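Collecting bowl-sorting demos with two handheld grippers

Updated November. Replaces the Winenier page, which had the old folder names.

Quick version for people starting on the Grimora set. If you've only done one-hand recording for Kovberg, read the two-hand part at least.

What you need
- left and right gripper, both charged
- dishes, mixed. Bowls plus a few plates
- a table people really eat or cook at, patterned cloth is fine
- the Yaman recorder on your laptop

Before the first take

Wipe the finger pads. Dust on the ribs makes a bowl slip and then you lose the take. Open and close each gripper fully a couple times so the recorder picks up the full range. Check that both clocks say synced, green dot in the corner. No green dot, no recording. Restart the recorder, not the grippers.

Lay the dishes out differently every time. Don't line them up. Tip one against another, put one near the edge, leave a phone on the table if there was one there already. The model needs clutter it has to ignore.

Setting the grip 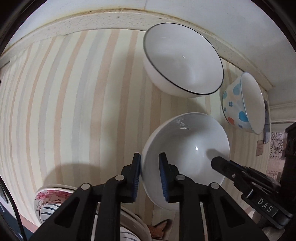
Grip the rim, never the base. One finger inside the bowl, one outside, close until the pads hold and then stop squeezing. Glossy white bowls are the hard ones, the inside is all shine and the model has a tough time finding the edge. So get plenty of those. With the rim pinched between the two blue pads and the other gripper's arm up against the far side of the bowl, like on the plain white one, you have a hold you can turn or carry. Come in slow for the last 2 inches. Fast approaches look fine when you watch them back but the contact moment ends up smeared over too few samples.

If the bowl swings when you lift, set it down, let go, and regrip in the same take. Keep it. Recoveries are worth alot, we are always short of them.

Two hands

One hand holds, the other works. Pick which before you hit record and don't swap halfway - swaps go in their own folder.

Order for a normal take:
1. both grippers open, off the table, hold still for 2 seconds
2. holding hand goes to the rim
3. second hand comes in from the side, not over the top
4. do the move (stack, unstack, turn, pass)
5. set down, open, back off, still again

Watch your arms. People lean in and their sleeve covers the wrist view. Elbows out. Feels silly, works.
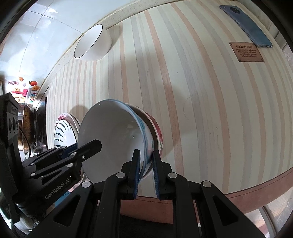
Go for 7 good takes per layout and then rearrange. More than that and they all start to look the same, your hands learn the layout and you stop making the small corrections we want. Switch hands every second layout as well.

Shadows are ok. Moving shadows are ok too. A lamp that flickers is not, turn it off.

Labels

Do them right after, while you still remember. Task name, which hand held, success or fail. Write fails in plain words: "slipped at lift", "missed rim", "hit other bowl". Don't write "bad". One word like that and somebody has to rewatch the whole thing.

Delete only if
- recorder dropped out
- you started before sync
- a face got in the view

Everything else goes up, ugly ones included.

Uploading

Folder is grimora/bowls/ then your station then the layout number. Takes around 2 minutes per layout on office wifi, way longer at home. Leave the laptop lid open untill the bar is done, closing it kills the upload and it does not resume. Check the take count on the Yaman page against your own before you clear the card.

Plates and cups have a seperate page, the grip is different for flat stuff.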